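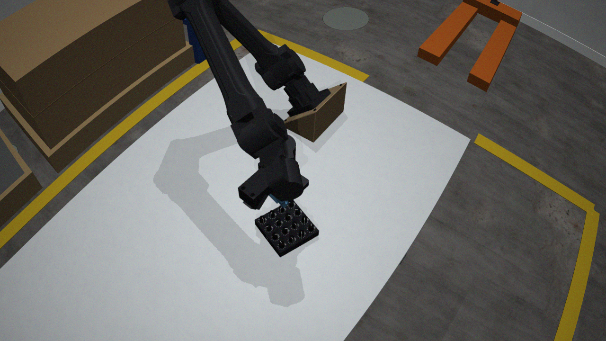 Fig. 1. Rendered view: black plate, white mat, grey concrete floor.

Unit 6 – Concrete floors: curing and joints

Fresh concrete does not dry to become hard, it reacts with water. For this we keep the surface moist in the first days. At the Rirholm warehouse the slab was covered too late, and 14 cracks were mapped in October.

Terms to know: curing, bleeding, shrinkage, saw cut, dowel.

Joints. A saw cut gives the crack a place to go. The Ruststead hall has a floor of 1,737 square meters and nearly 284 meters of cuts. Please compare with the Flumden plan, where the bays are long and narrow – a shape we should avoid.

Homework: read the Van Acker site report, the part on joint filling, and draw your own joint plan for Flumden. Mark every column. Hand in by 23rd December, on paper.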